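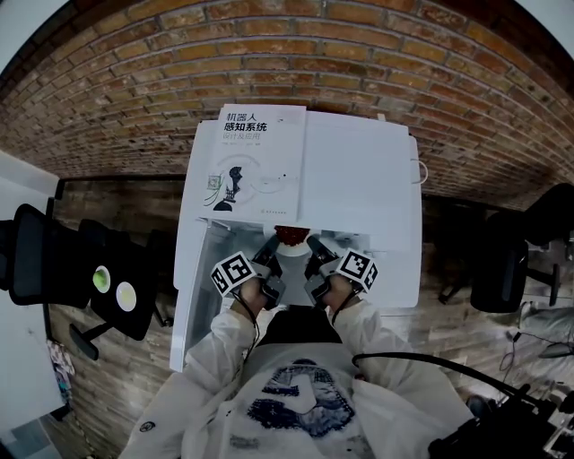 Keeping a white table white

I've had a white table for six years now and people always ask me if I regret it. Nope! I love it, I eat on it, I fix things on it, I pile my books on it. But I did have to change a few habits, so here are the ones that stuck.

Put a plate under everything small. Beads, screws, berries, a button waiting to be sewn back on, whatever. A plain round dish with a bit of a rim keeps little round things from rolling off under the radiator, and if they're going to leave a mark they leave it on something you can wash. I like a white one, because dark red or brown bits show up right away against it and my eyes aren't what they were.

Red is the color to watch, by the way. Beets, cherries, cheap felt that bleeds when it gets damp (ask me about the Christmas garland). If some does get on the table, wipe it with cool water first, then a dab of baking soda paste for 2 minutes, then wipe again. Don't scrub. I scrubbed once and I can still find the dull spot when the sun comes in.

For bigger jobs I lay down a large sheet of white paper across the far end and park my books and tools on that. I buy the end rolls from a packing supply place in Tunstall, and one has lasted me since last August. You can jot measurements right on it, too, which I do constantly!

Sleeves! If you work in a big loose jacket like I do all winter, push the cuffs up or put a rubber band around each one. Mine used to drag through everything, glue included. A slick fabric at least wipes down easily, but the printed part of mine gets washed inside out on cold and hung up, never in the dryer.

My neighbor Chelsea Pearce swears by a melamine sponge for pencil marks. It does work, but it's a very fine abrasive, so go light and try it on the underside first if your top is glossy.

Next up I'm tackling the chair legs, which have left gray scuffs all over my floor. If you've found felt pads that stay stuck for more than a month, please tell me which ones.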